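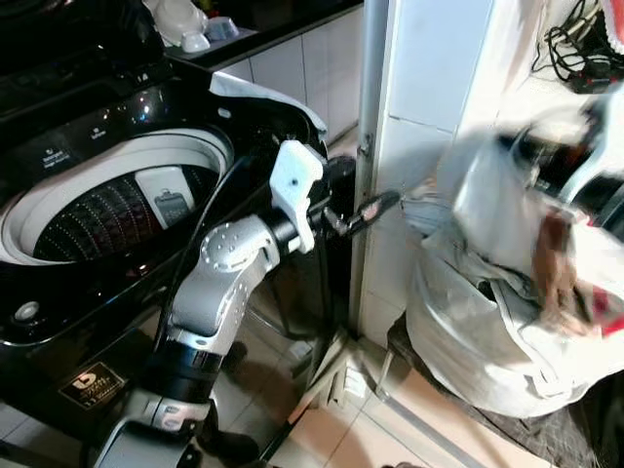
**Figure 7.1** A top-loading washing machine with its lid open. The lint filter is the white rectangle near the rim of the tub.

# Chapter 7: Washing by Machine

**In this chapter you will learn:**

- how the parts of a top-loading machine work together
- how to sort and load a wash
- how to clean the lint filter and the tub
- what to do when a wash comes out badly

Most households that own a washing machine use it several times a week and think about it very little. The machine is filled, the lid goes down, and some time later the clothes come out. When they come out grey, creased or covered in fluff, the machine is usually blamed. In most cases the fault lies in how it was loaded, or in a filter that has not been emptied for months.

Chapter 6 dealt with washing by hand, and much of what you read there still applies. Water, detergent, movement and time do the cleaning, whether the movement comes from your arms or from a motor. If you use less of one, you need more of another. A short wash in cold water needs either lightly soiled clothes or some treatment of the stains beforehand.

## 7.1 The top-loader and its parts

Washing machines fall into two main groups. A front-loader has a door in the front and a drum that turns on its side, lifting the clothes and dropping them back into the water. A top-loader, the kind in Figure 7.1, has a lid in the top. In many top-loaders the tub stands upright and the clothes are moved through the water by a plate or a post at the bottom. This chapter is mainly about the upright type. Front-loaders are covered in Chapter 8.

An upright machine really has two tubs, one inside the other. The **outer tub** holds the water and you do not normally see it. The **inner tub** holds the clothes. Its wall is pierced with small holes so that water can pass through, and during the spin the water is thrown outwards through these holes and pumped away. The clothes stay behind.

The **lint filter** catches the loose fibres that come off cloth as it rubs against other cloth. Cotton towels and fleece shed the most. On many upright machines the filter is clipped to the inside wall of the tub, within easy reach once the lid is open. Others have it in the centre post or behind a small flap low on the front, so look in the handbook before you go hunting for it.

The **controls** on a top-loader are commonly set along the top, near the lid. Labels differ a good deal from one maker to another. What one calls "normal" another may call "daily" or "cotton".

> **Word check**
> *Lint*: short, loose fibres shed by fabric.
> *Load*: the clothes washed together at one time.
> *Spin*: fast turning of the tub to drive water out of the clothes.

## 7.2 Before you load

Sort the washing on a clean surface near the machine. Make separate piles for whites, light colours and dark colours, then take out anything that needs a gentler wash. Towels are best washed on their own or with sheets. A dark jumper washed with new towels will carry their fluff for weeks.

Next, check every pocket. Paper tissues are the commonest trouble, and coins can damage the pump. Close zips and fasten hooks, which catch on knitted things. Turn printed shirts inside out.

Read the care label on anything you have not washed before. A figure in the wash-tub symbol is the highest temperature in degrees Celsius that the cloth should be washed at. You may always go lower.

Do not pack the tub. In an upright machine the clothes must be able to sink and rise again, and a tub that is crammed to the top will leave the middle of the load hardly washed. Drop things in loosely and spread them evenly round the tub. A single heavy item, such as a bath mat, should have two or three towels with it to balance the spin.

## 7.3 A case to consider

Saturnino Pastor and Archie Geddes share a flat and a top-loader. Saturnino washes his work overalls as soon as he has a full load. Archie saves everything up and does one very large wash, usually late in the evening. Both complain of fluff on their dark clothes. The filter was last emptied in May, and neither of them can say who did it.

Keep this case in mind as you read on — you will come back to it in Exercise 2.

## 7.4 Cleaning the lint filter

Clean the filter after every few loads, and always after towels or blankets.

1. Switch the machine off and make sure the tub is still.
2. Unclip the filter and lift it out. Do not force it. Some slide upwards and others tip forward first.
3. Turn the bag or cage inside out and pull away the lint.
4. Rinse under a running tap. An old toothbrush is useful for the corners.
5. Look for tears. A torn filter lets the lint back into the wash and must be replaced.
6. Put it back and press until it clicks.

Put the lint in the bin. It should never go down the sink — it mats together in the pipe and holds grease.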